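Is Jondcombe's 300 plan really faster than the 59 plan, or am I paying for a number?

Tia Furnival
July 2019
I moved up to the 300 Mbps plan in April and my evening speeds look the same to me. Jondcombe says the line tests fine at their end. Well, they would. The router is the Odholm they sent with the old plan. Do I need a new one, or is this just a sales trick?

Rainer
Get fiber. Problem solved.

Nurkby
Depends how you're testing. If it's a phone two rooms away on wifi, the result says very little about the line. Plug a laptop straight into the router with a cable and run it at 8 pm, then again early in the morning. If the cable gets you close to 300 both times, the line is fine and the wifi is your problem. If it drops only at night, that's congestion, and no new router will fix it – whatever the guy on the phone tells you. I wouldn't buy anything until you have those results in writing.
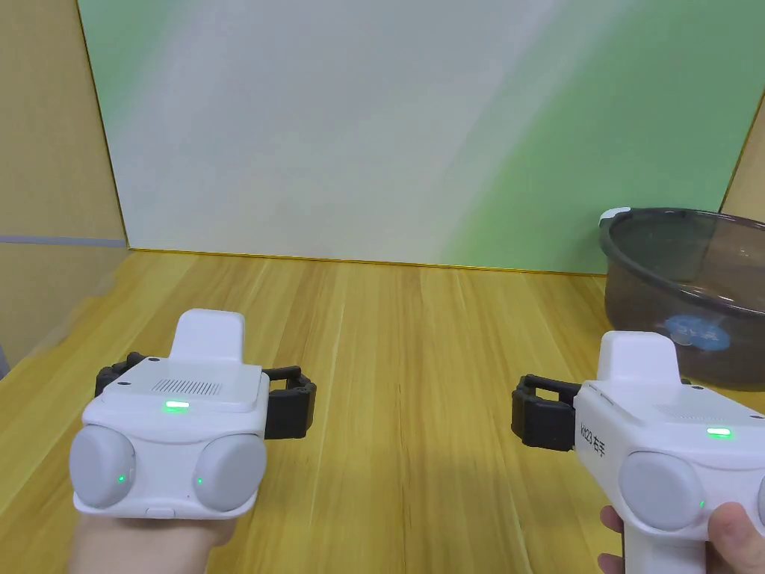
Phyllis Whiteley: I did the cable test and they still told me to buy their mesh kit. Check the cable too, an old one can hold you under 100.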